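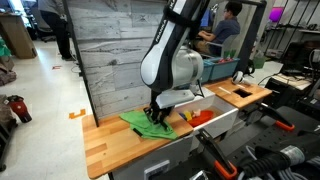 Re-caning the Hokmont chairs
3 min read

The set of six dining chairs from the old Hokmont guesthouse is back together, and the last two went out of the workshop in January. Several readers asked how the seats were done, so Mélanie MacLeod has let us print the main points from her job notes.

The chairs are beech, stained dark, with bentwood backs and a steam-bent seat ring. They date from before the First World War, going by the paper label left under one of them. Four still had hand-woven cane. The other two had been fitted with plywood discs, nailed on from above, and the nails had split the ring in both cases. Those splits were opened, cleaned out with a thin blade and glued with hide glue, then clamped overnight with a strap clamp and blocks cut to the curve.

Old cane was cut away and the holes cleared with a hand drill, turned slowly. Each seat has its own hole count and spacing, so the plugs of old cane came out one at a time. Where a previous repair had blocked a hole with filler, Mélanie drilled from below — the top edge chips if you go the other way.

The pattern is the standard six-way: two verticals, two horizontals and two diagonals, finished with a binder around the rim. She used medium cane for the weave and a wider strand for the binder. The cane was soaked for 20 minutes in lukewarm water and kept in a damp towel while she worked. Any longer in the water and it starts to grey. Tyson Hawthorne wove the third and fourth seats, his first round ones, and had to take the second diagonal out of one of them after missing a crossing near the back rail.

Colour was the slow part. New cane is pale and the backs are nearly black. The owner, Prasanna Mridha, didn't want the seats stained to look old, so they've had a thin coat of shellac on top only. The underside is left bare so it can be misted with water if the seat sags.

The whole job took 156 hours, including the ring repairs and regluing eleven loose joints. One chair had been reglued in 2007 with an epoxy that wouldn't let go, and its front leg was left as it was. The joint is sound, if a bit proud on one side.

If you have cane seats at home, keep them away from heaters and don't stand on them. A light wipe of the underside with a damp cloth a few times a year is enough. Jaxon Cloutier has a part coil of medium cane left over and will sell it at cost to any member who wants to try a seat. Ask him at the bench on the next open evening, from 7 p.m.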